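Flokham laptop handling set: read me first

Hi, and thanks for downloading this. I put the set together while we were bringing an arm onto the laptop check-in bench at Flokham, the refurbishing shop in Zumville where I've worked for 12 years. I'm a bench tech who got roped into labeling, so expect this to read like notes from a bench tech.

Our building went up in 1959 and the benches feel nearly that old. Check-in used to mean one person opening lids, wiping palm rests, looking over the keys and typing up a grade, all shift long. My wrists can tell you how that went. Now the arm does the opening and the first look, and we do the grading and the repairs.

What's in the folders

stills: single pictures from the wrist camera
grades: one text file per laptop, written by a person
notes: whatever we felt like writing down (spelling not checked, sorry!)
splits: train and test lists, kept apart by laptop so the same machine never shows up in both

The wrist camera gets in close and at odd tilts, so don't count on a keyboard being right side up. I left the pictures unrotated on purpose. If your model needs everything upright, turn them yourself and please keep the originals.

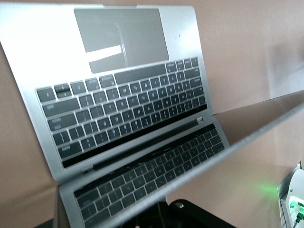 Wrist camera still: silver laptop with the lid open, keyboard upside down, glare on the trackpad.

Reflections are the big headache. A glossy screen can hand you a second keyboard, and a bright patch on a trackpad can look like damage if you're in a hurry. We label the real keyboard only. Glare gets its own tag, and small dark specks are tagged "speck" and nothing more — a still can't tell you if it's dirt or a ding, and I got tired of arguing over it.

How the labels were made

There are 6 of us on the bench and we all took turns. Every still was labeled by 2 people working separately, and when they disagreed we talked it over at lunch and kept both answers in the notes. Labeling was done on paid time. I pushed hard for that and I'd push again.

What changed for us

Less lifting and way less repetitive lid work, which I love. More screen time, which I don't. The newer folks also get less practice spotting a bad hinge by feel, so in March we started doing one full tray by hand every week. The Kozan bench picked up the same habit, and Goritz is still thinking it over.

Please don't use this set to time or rank workers. There are no names or shift times in the files, and we'd like to keep it that way.

Known gaps

Mostly silver machines, hardly any with stickers
Blurry key legends in plenty of stills
Plain walls behind nearly everything

Last edited 24 July 2022. If you find a wrong label, send me the file name and what you think it should be.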